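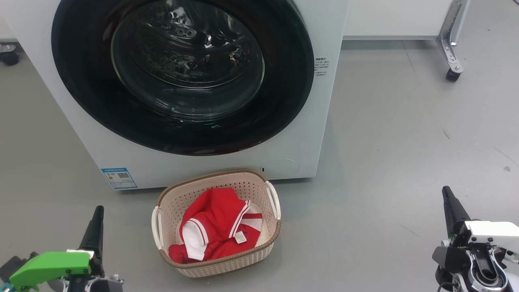 洗衣角：机门关着，红色球衣似的一团还在篮子里。

员工通讯 19/04/2018

洗衣房来了新同事，不领工牌

马盖萨（Magesa）客房部的同事大概都听说了：洗衣这道活，正在一点一点交给机械臂。项目名叫Pasten，由莱维克（Leveck）负责调试，先从最家常的滚筒洗衣机练起。选它的理由写了两页纸，我读完的理解是，大机器太贵，弄坏了不好交代。

先说大家最关心的：没有人因此离岗。斯托尔特索普（Stoltthorpe）那边的洗衣组一共22人，名单原样未动，动的是排班表。原来早班头一件事是弯腰，把篮子里的衣物一件件塞进滚筒，现在改成站在旁边看别人弯腰。组长Kheri Wanyama说，看比干累，干活的时候至少可以想点别的。

她的新职责叫“过程监护”，培训教材402页，其中讲洗衣服的部分，据她说翻得很快就翻完了。剩下的都在讲急停按钮、讲日志怎么填、讲日志填错了怎么改。她带过的徒弟里，还没有哪一个需要这么厚的说明书，倒是有几个需要这么多的耐心。
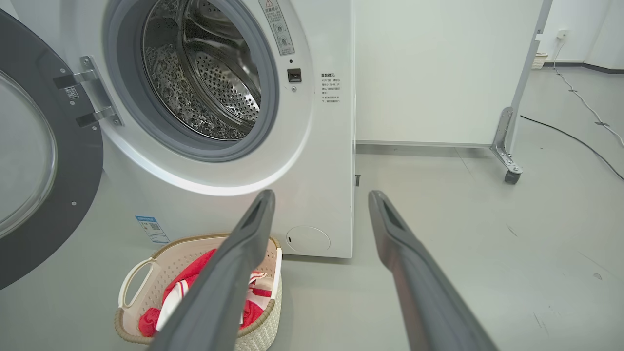 谁来分深浅色

机械臂管的是开门、取衣、放进去、关门。分拣还归人。掏口袋也归人，这一条是Obadia Mutiso坚持写进流程的。他在洗衣组管了多年的失物抽屉，里面有笔、房卡、一副假牙，还有半包至今没人认领的喉糖。项目组起初觉得口袋可以以后再说，他就把抽屉端到会上，放在投影仪旁边，大家看了一会儿，表决通过。

他本人对新设备的评价是“手很稳，不爱聊天”。聊天这件事，组里议论得不少。以前两个人搭一台机器，一个装，一个叠，话从早班说到交班。改成一人监护以后，监护的人坐一头，叠衣服的人坐另一头，中间隔着一条不许跨的黄线。有人提议把叠衣台挪近些，安全员量了尺寸，答复是可以挪，要填表。
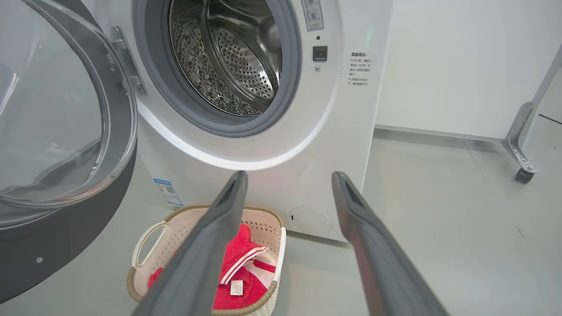 表已经填了，叠衣台本月内会挪。另外两件事也一并通知：监护岗每班中途换人一次，不得连坐到底；腰疼的同事优先报名监护岗，报名不用附诊断书，口头说一声就行。考核仍按整组算，机械臂的快慢不计入任何人的成绩，它慢的时候也请不要伸手去帮。后一条已有人违反，动机是着急，可以理解，但急停一按，重新启动的手续比洗一缸床单还长。

试用期定为装满100篮。第100篮由谁监护，组里已经有人开始私下换班，Wanyama组长表示知情，暂不处理。意见请写在洗衣房门口的本子上，字迹尽量清楚，项目组要把它录入电脑，而录入这件事，目前还是人工。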